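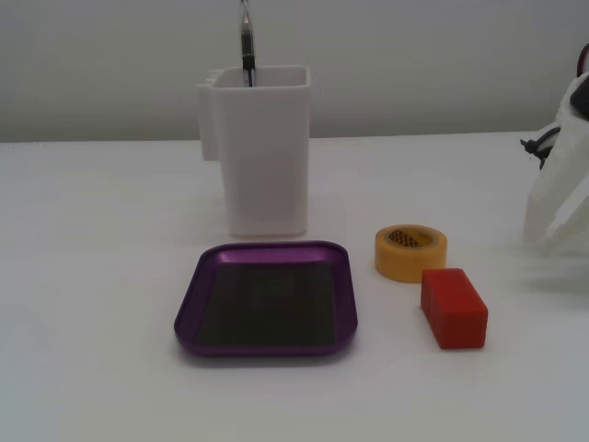 Eugénie Deschamps wrote that she'd driven ninety minutes to the Clelside open day and would like those minutes returned to her, and I think that's unfair by a good half hour.

Quoting myself from the other thread so we can keep it in one place. I went too. I'm on record as the person who complained about the January demo, so nobody can accuse me of being on the payroll. This one was better. The arm was small, it was on a table you could walk up to, and the people from Tanguy let you stand there as long as you liked and ask dumb questions. I asked several.

gearbelt
Posted May 13, 2024

What was the arm supposed to be doing? The flyer said "tabletop tidying" and I've been married too long to get excited about that.

solder_and_regret

Pick up the red block, put it in the purple tray. Then the tape, then the pen if everyone was feeling brave. They take requests, within reason. A kid asked if it could do his phone and the whole Tanguy team said no at the same time, which was the most coordinated thing I saw all day.

Eugénie Deschamps

My complaint stands. I asked how many practice runs were behind the block routine and was told 3,763. I asked how many of those worked and was told that was a great question. I have been to enough of these to know what "great question" means.

Also the talk started late, the microphone was for decoration, and the coffee was at the Gitetholm building across the parking lot. I counted my steps out of spite. 159 each way.

solder_and_regret

You counted your steps.

Eugénie Deschamps

Out of spite, as stated.

mild_torque

I'm with Eugénie on the success rate. If you've got a number for attempts then you've got a number for successes, it's in the next column over. But I don't get the griping about the block itself. A block is a fine thing to start with. Flat sides, doesn't roll, doesn't bend. What bugs me is the jump from that to the slide with the robot unloading a dishwasher. I've unloaded dishwashers. There is a lot going on in there.

gearbelt

Did anyone get the parts list? My daughter wants to build one and I'd like to know what I'm in for before I say yes.

solder_and_regret

There was a handout. I wrote on mine during the Q&A so you're getting my notes mixed in with theirs:

1. The arm. White brackets, black servos, and they say you can print the brackets at home if your printer is in a good mood. Budget is $900 for the whole setup. Eugénie's face at this point should have been on the handout.

2. Something to pick up and somewhere to put it. They use a little red block, a roll of tape, a pen in a white plastic container, and that purple tray. Guy said don't buy anything special, raid your desk. Leave yourself plenty of bare table.
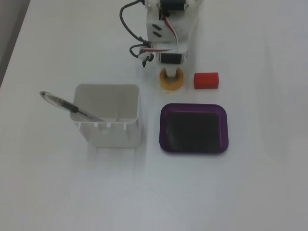
3. Software. Theirs is called Vania and it's free to download. Install took the presenter "an afternoon," and he looked at the floor when he said it.

4. Cable management. This was an actual line on the handout with nothing after it.

5. Patience (their word, and underlined).

gearbelt

$900 is more than she has and less than I feared. Thanks.

mild_torque

Price it again after you've burned out a servo. Then again after the second one. I'm not saying don't do it, I'm saying open a separate bank account.

Eugénie Deschamps

For what it's worth, gearbelt, do it with her. I'm hard on the demo because they booked an auditorium for something that belongs on a kitchen table. On a kitchen table I'd have been delighted.

solder_and_regret

So you liked it.

Eugénie Deschamps

I liked the table portion. I stayed at the table for 3 hours, if you must know. The talk was bad.

mild_torque

Three hours! In the other thread you said you left early.

Eugénie Deschamps

I left the talk early.

gearbelt

Is there another one scheduled? Their page still has the January date up.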